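The cable that pulled the count off zero

Sisville's tabletop handling trial lost most of a week of records to a fault that had little to do with software. Its report on the matter makes useful reading for anyone who tracks hand-held tools with cameras.

By Hrefna Toft

2020-07-06

When the logs from the Sisville trial were first replayed, the tool appeared to pass through the tabletop. It did so in small steps, a few millimetres at a time, and by the end of a long session the recorded position sat well below the surface. Nothing in the live display had flagged it. The tracking software, a package called Lesico, had reported good status throughout.

The trial was meant to gather demonstrations of ordinary household handling: picking up a bottle, moving it, wiping a surface, folding a cloth. The recorded motion would then be used to train an arm at Brurnis, the firm paying for the work. Each demonstration is stored as a path through space. If the path is wrong, the arm will follow it anyway.

Of 3,398 demonstrations recorded in April, 3,139 passed the automatic check. That check looks for dropped images, missing time stamps and sudden jumps. It does not look for slow drift. A second check, written after the replay, compared the tool height at the start and end of each demonstration, when the tool should be at the same rest point. Only 2,426 passed both.

Bjartur Oddsson, the engineer who wrote the second check, said the first suspect was the calibration file. It was regenerated and the drift stayed. The second suspect was heat in the cameras. The units were left running overnight and their readings did not move. The third was the cable.
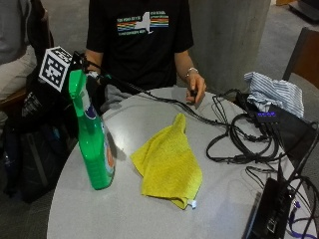
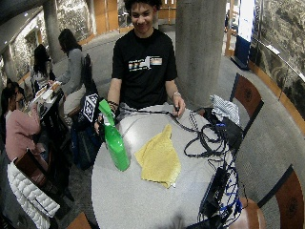
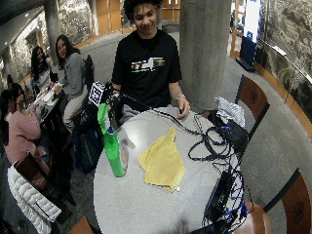 Strain on a tracked tool is an old problem and is usually dealt with by a clamp. A lead that hangs free weighs little, but one that is looped over other leads can catch, and each catch puts a sideways load on whatever it is fastened to. On the Sisville table the black cables lie in coils across the right-hand side, beside a bottle and a yellow cloth that need clear space for the hand to work. The load was small enough that the operators did not report it. It was large enough to turn the marker mount on its screw.

The printed square marker is the only part of the tool that Lesico uses for position. The software assumes a fixed offset between the marker and the working tip. When the mount turns by one degree, the marker is still seen clearly and the status stays good, but the calculated tip moves. The further the tip is from the marker, the larger the error. Oddsson measured a loose mount by hand and found it had turned by 8 degrees from its set position.

The mount was a Cuypers bracket held by a single screw with no locking washer. The drawing called for two screws. The second hole had been covered by a cable guide added late in the build, and the change was not carried back to the drawing or to the assembly sheet. Anyone checking the tool against the sheet would have found a screw missing. The sheet was not used after the first assembly.

The safety side of the fault is more serious than the lost data. Brurnis had planned to run the first learned paths in April at reduced speed. A path that ends below the tabletop tells the arm to press down until a force limit stops it. The limit on the arm was set, but it was set for a bare gripper. With a bottle in the fingers the contact would come sooner, and a trigger spray head is not built to take a vertical load. The run was put off two days before it was due, for scheduling reasons unrelated to the fault.

Four changes have been made. The bracket now has both screws and a dowel pin, so it cannot rotate. The cable is clamped to the tool body ahead of the marker, with a service loop on the table side. Each session starts and ends with the tip placed in a machined cup, and the session is rejected if the two readings differ by more than a millimetre. The arm's controller has a floor plane in its own coordinates, and it will refuse any path that crosses it, whatever the data says.

The rejected demonstrations have not been deleted. Oddsson has tried to correct them by estimating the mount angle from the start and end heights, with fair results on short sessions and poor results on long ones. The mount did not turn at a steady rate. It slipped when the cable caught and held still in between, so a straight-line correction puts the error in the wrong place.

Lesico still has no warning for a marker that is visible but displaced. A second marker on the tool body would supply one, and a version with two is on the bench at Sisville. It adds 31 grams to the tool.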